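Getting Old Records Clean Without Ruining Them
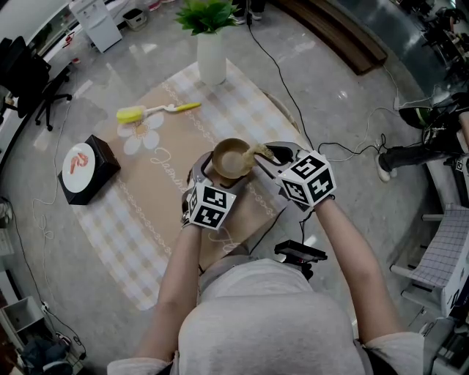 ZEDHAM, June 21, 2019

Every secondhand record smells of somebody's basement, and a fair number sound like it too. Before you blame the pressing, wash the thing.

Start dry. Put the record on the turntable, let it spin, and rest a carbon fiber brush on the surface for a few turns. Lift it off toward the edge. If you stop in the middle you get a neat line of fluff, which the needle will find.

For anything stickier, mix distilled water with one small drop of plain dish soap. Tap water leaves minerals in the grooves, and you paid for music. Keep the label dry. My copy of the first Tretoretti album has no label left on side two, so I now identify it by the skip.

Wipe with the grooves, going around in a circle, using a soft cloth you don't mind losing. Rinse with more distilled water and stand the record in a clean dish rack. Leave it alone until it's fully dry. A hair dryer will get you there sooner, along with a very nice bowl.

Shellac 78s are a different animal. No alcohol on those, ever. Krishnamoorthy Rao used to run a stall in Odthorpe with 623 of them in crates, and he'd stop selling to you if you mentioned rubbing alcohol.

New inner sleeves next. Putting a washed record back into its old paper one is like showering and getting back into your gym socks.

Clean the needle as well, back to front only, with the volume down. I forgot the volume part once. The neighbors still bring it up.

Warped records and what to do about them will have to wait until September.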